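Les métaux : pourquoi ils conduisent, plient et rouillent

Dossier sciences, niveau CM2 et sixième
Texte : Petronella Fourie. Relecture : Darius Mägi.

Une cuillère, une clé, un radiateur, un fil électrique : ces objets contiennent du métal. Les métaux forment une grande famille de matériaux. Le fer, le cuivre, l'aluminium, le zinc, l'étain, l'argent et l'or en font partie. Chacun a ses propres caractéristiques, mais ils partagent plusieurs propriétés. On peut les expliquer en regardant comment la matière est organisée à très petite échelle.

Des atomes bien rangés

Toute la matière est faite d'atomes. Un atome est beaucoup trop petit pour être observé avec une loupe ou avec le microscope de l'école. Au centre se trouve le noyau. Autour du noyau se déplacent des particules encore plus petites, les électrons.

Dans un métal solide, les atomes sont rangés de façon régulière, un peu comme des oranges empilées sur un étal. Ce rangement s'appelle un réseau cristallin. Une partie des électrons n'est pas attachée à un atome précis et circule dans tout le morceau de métal. On les appelle des électrons libres.

Conduire l'électricité

Quand on relie les deux bouts d'un fil de cuivre à une pile, en passant par une petite ampoule, les électrons libres se déplacent tous dans le même sens. Ce déplacement d'ensemble est le courant électrique. Dans le plastique, presque aucun électron n'est libre : le courant ne passe pas. On dit que le cuivre est un conducteur et que le plastique est un isolant. Un câble électrique utilise les deux. Le métal se trouve à l'intérieur et la gaine isolante l'entoure.

Attention : les expériences se font seulement avec une pile, jamais avec une prise de courant.

Conduire la chaleur

Touche le pied métallique d'une chaise, puis son dossier en bois. Le métal semble plus froid. Pourtant, si la chaise est dans la pièce depuis la veille, les deux parties sont à la même température. Le métal emporte plus vite la chaleur de ta main, et ta peau se refroidit. Le bois l'emporte lentement. Ce que tu ressens dépend donc de la vitesse à laquelle la chaleur quitte ta main.

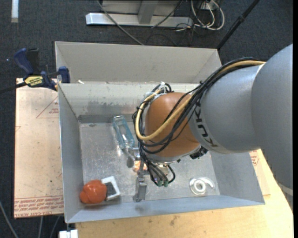

Se déformer sans casser

Une craie que l'on plie se brise. Un trombone que l'on plie garde sa nouvelle forme. Dans le métal, les rangées d'atomes peuvent glisser les unes sur les autres et rester liées entre elles. Un métal que l'on peut aplatir en feuille est malléable. Un métal que l'on peut étirer en fil est ductile. L'or est à la fois très malléable et très ductile.

Si l'on plie le trombone plusieurs fois au même endroit, il finit par se rompre. À chaque pliage, de petits défauts s'accumulent dans le réseau cristallin, puis une fissure apparaît et grandit. Les ingénieurs appellent ce phénomène la fatigue du métal.

Pour fabriquer un bac ou une boîte, on part souvent d'une tôle, c'est-à-dire d'une plaque de métal mince. Elle est découpée, puis ses bords sont relevés avec une machine appelée plieuse. Les coins peuvent être soudés. Un bord replié est plus rigide qu'un bord plat, et il est moins coupant.

Fondre et mélanger

Chauffé assez fort, un métal devient liquide. L'étain fond à 232 °C, l'aluminium à 660 °C, le fer à 1 538 °C. Le mercure est une exception : il est déjà liquide à la température d'une salle de classe.

Un mélange dont le composant principal est un métal s'appelle un alliage. Le bronze contient du cuivre et de l'étain. Le laiton contient du cuivre et du zinc. L'acier contient du fer et un peu de carbone. Les atomes de carbone se logent entre les atomes de fer et gênent le glissement des rangées. L'acier est pour cette raison plus dur que le fer pur.

La rouille

Le fer réagit avec l'oxygène de l'air en présence d'eau. Il se forme une matière brun-rouge et friable, la rouille. Elle laisse passer l'eau et l'air, si bien que le métal situé en dessous est attaqué à son tour. L'aluminium réagit aussi avec l'oxygène, mais la couche qui se forme est très fine et bien collée à la surface. Elle protège le reste.

Pour protéger l'acier, on peut le peindre, le graisser ou le recouvrir de zinc. L'acier recouvert de zinc est dit galvanisé.

Expérience : trois clous

Matériel : trois clous en fer non galvanisés, trois verres, de l'eau, du sel, de l'huile de cuisine.

Verre 1 : un clou sec, sans eau.
Verre 2 : un clou à moitié plongé dans l'eau salée.
Verre 3 : un clou enduit d'huile, à moitié plongé dans l'eau salée.

Place les verres au même endroit. Observe-les chaque matin pendant une semaine et note la couleur de chaque clou dans un tableau. Compare d'abord les verres 1 et 2, puis les verres 2 et 3. Lave-toi les mains après avoir touché les clous.

Vocabulaire

Alliage : mélange dont le composant principal est un métal.
Conducteur : matériau qui laisse passer le courant ou la chaleur.
Ductile : que l'on peut étirer en fil.
Isolant : matériau qui s'oppose au passage du courant ou de la chaleur.
Malléable : que l'on peut aplatir en feuille.
Tôle : plaque de métal mince.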